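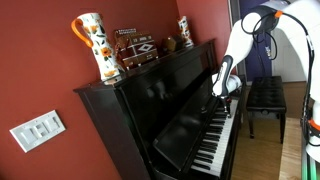 How often should you change the filter on a forced-air furnace?

Every three months suits most one-inch filters. Go to once a month if you have shedding pets or someone is sanding drywall. The thick 4-inch kind can stay in for six months or longer.

Write the date on the cardboard edge with a marker before you slide it in. The arrow on the frame points toward the blower - put it in backward and the filter can bow and leak at the sides.

Turn the system off at the thermostat first. If the old filter is stuck, work it out slowly so the dust stays on it, and have a trash bag open next to you.

Measure the slot before you shop. The size printed on the front is rounded up, and the real one is in small type on the side. I bought a whole case in the wrong size last April and gave it to Retno Kwok down the street.

Check the return vents while you're at it. A brush attachment takes the lint off the grilles in a few minutes. Pull any couch or bookcase a few inches away from them.

Washable filters need to be fully dry before they go back in. Stand them on edge in the tub overnight.

Updated 5/30/20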